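Girkgate meetup, Sunday slot — my notes, slides in brackets where I remember them

Heltari gripper kit, three months of using it. Who I am, quickly. Ariel Enriquez, I do the fitting for Dela Peña, two of us, small places, guest rooms mostly. Rowena Dela Peña paid for the kit so blame her for the tea budget.

[next slide, leave it up, keep talking] 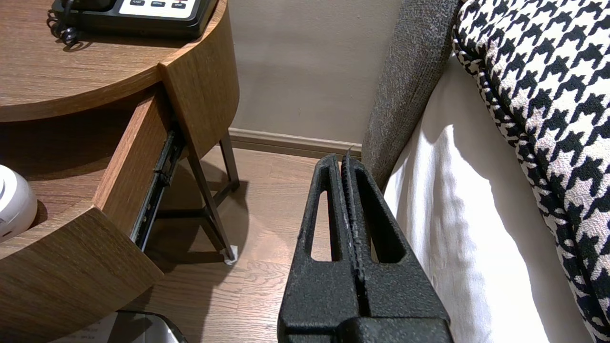
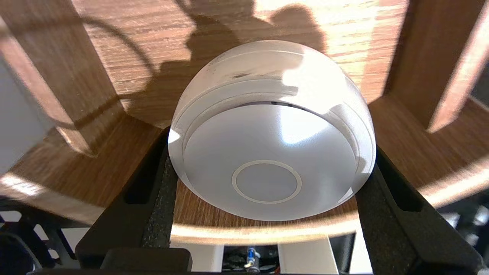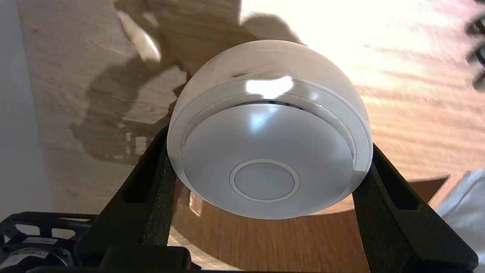
Views from the wrist camera, all from the same visit.

What you get in the box. Two fingers, pads, base, wrist camera, bracket, bag of screws (spare ones, good). Paper manual is thin, online one better. Arm is NOT included — say this twice, someone always asks. Ours is the Danix, bolt pattern matched first go.

Price. 4000 with the camera. Without it you save 400, don't bother, get the camera.

Fitting. Took us a morning. Cable clips are rubbish, we use velcro. Tighten base bolts again after the first day, mine had worked loose.

Good bits:
Pads. Replaceable, come off with one small screwdriver. Smooth round plastic things used to be our worst job on the old gripper, slid straight out. Much less of that now. Not never.
Closes slowly if you ask it to. Rowena's favourite setting.
Slots in the fingers — you can see a bit of what's behind. Didn't think I'd care. Do care, esp. next to beds and furniture where theres no room to swing about.

Less good:
Strong sun. Camera struggles, white plastic goes to nothing at the top. We draw the curtains now. Heltari say a fix is coming in July, we'll see.
Base is wide. Fingers fit in a gap, base may not. Measure it before you promise a customer anything.
Teaching a new grip takes around 200 tries before I'd trust it unattended. Brochure makes it sound like an afternoon. It was not an afternoon.

Support. Rang 3 times. Two good calls, one where I got read the manual. Email is faster, send them the log file straight off or they only ask for it.

Would I buy it agian? Yes, if you already own an arm and do fiddly indoor stuff. If you're lifting boxes, no, wrong tool, get suction.

[ask Rowena to do the bit on insurance, she has the letter]

Questions. If they ask about the pads wearing out — first set still on, some scuffing, don't know yet. Spare fingers are on the table by the door, have a go, please put them back.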